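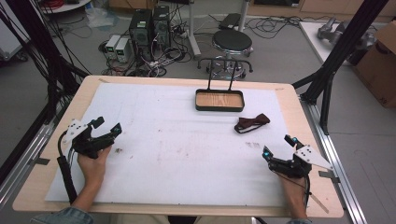

Left gripper drops out in the middle of recording, right one is fine

Posted by Kaja Uibo, 17 Feb 2019

Hello everybody. I am quite new with handheld grippers, so please excuse me if I use wrong words for some parts.

We record demonstrations at a table with two grippers, one in each hand. Each has its own cable which goes down to the computer on the floor. The task is small things: take a bow tie, put it on a tray, start again. The recording program is the one from Trilix.

My problem is that the left gripper stops sending its finger opening during a recording. The position of the hand still comes, but the opening value stays frozen at the last number. The program gives no warning. I found it only when I played the files back and saw that the left fingers never close, although I remember well that I closed them. From 218 recordings, 60 have this fault.

What I tried already:
New cable from the same box. No change.
Restart of the computer. It helps for 3 or 5 recordings, then it comes back.
Calibration again of both grippers. No change.

The right gripper has never done it. We want to play these motions on the real arm in April and I am afraid what happens if it thinks the hand is open when it should be closed. Is it the gripper which is broken, or something else? And can I save the bad files?

Kaja

Sizwe Adams

Had the same, bought a new one, problem gone. Probably the sensor.

Xolani Mokgethi

Before you buy anything, please change the sides. Unplug both grippers at the computer end and plug the left one where the right one was, and the right one where the left one was. Leave everything else as it is. Then make some long recordings.

If the fault stays with the same gripper, the trouble is in this gripper or its cable. If the fault moves to the other gripper, then it is the port, or the hub if you have one. You wrote that a restart helps for a while. This can happen with a port which goes to sleep or resets itself, but a bad sensor can also look like this, so do the test and don't guess.

Look also at how the cable comes out of the left gripper. When you reach across the table, the cable gets pulled backwards at the wrist every time. On our Dalsgaard pair the wires broke inside, just where the cable enters the housing, and from outside it looked perfect. I held the gripper still on the table, watched the live value and bent the cable slowly near the housing. The number froze at once. If your cable unplugs at the gripper, then check the small socket too – you changed the cable, but the socket is still the old one.

About the bad files: please do not play them on the arm. Not even slowly. If the opening is frozen on open, the arm goes down and lifts with nothing in the fingers. If it is frozen on closed, it pushes closed fingers into the table or into the object. The second one cost us a fingertip. Move the files to a separate folder and record them again.

Lungile Mokoena

I agree with Xolani about the swap. One addition, for the missing warning.

A real hand is never completely still, so the opening value should always tremble a little in the last digits, unless you squeeze to the hard stop. We wrote a small check which runs when each recording is saved. If the value is exactly the same for 3 seconds while the hand position is changing, the file is marked as bad and the computer makes a beep. It finds some good files by mistake too, when a person holds the fingers fully closed for a long time, so we look at these by eye. You lose one recording and not a whole afternoon.

Also test with your emergency stop in reach when you first go on the arm, and with nothing on the table.

Kaja Uibo

Thank you Xolani and Lungile. I changed the sides today and the fault stayed with the left gripper, also in the other port. Then I bent the cable close to the housing and the value froze two times, both with the new cable, so now I suspect the socket. I will open it with a colleague who can solder. The 60 files are in their own folder and I will write the check before we record again.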